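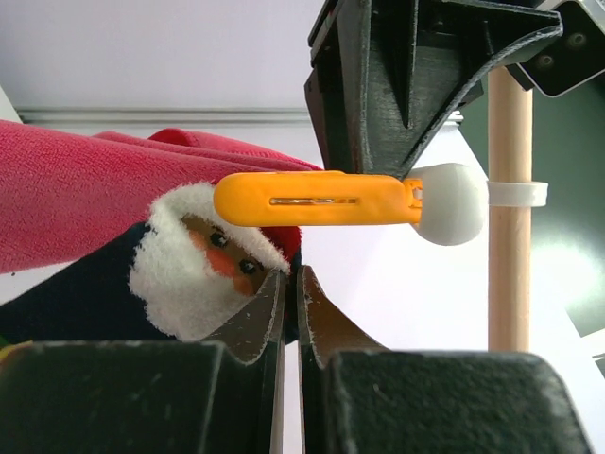 Orange handle, white knob, with gripper fingers above and below.

Tallero Soft-Stop Fingers (pair)
Fits Tenico and Barros two-finger wrists

We love these fingers, and the new version came out of a fault we should have caught sooner. Back in April a customer in Rukbridge told us their gripper wouldn't let go after a power dip. It held its last squeeze until someone got to the release, and on a thin handle that's enough force to crack the plastic (or pinch a hand pretty badly!).

We tracked it down to the return spring. It sagged after long holds and the finger stuck at the bottom of its travel. Out of 82 pairs we pulled back for testing, 8 did the same thing.

What's changed
Stiffer return spring, now 3 coils longer
Release tab you can work with gloves on
Brighter wear line near the tip

Got the old version? Look for a plain base with no wear line. Please stop using them on powered holds and send them in. We'll swap both fingers free of charge, postage included.

Always cut power before reaching between the fingers.

Sold in packs of 2. Screws included.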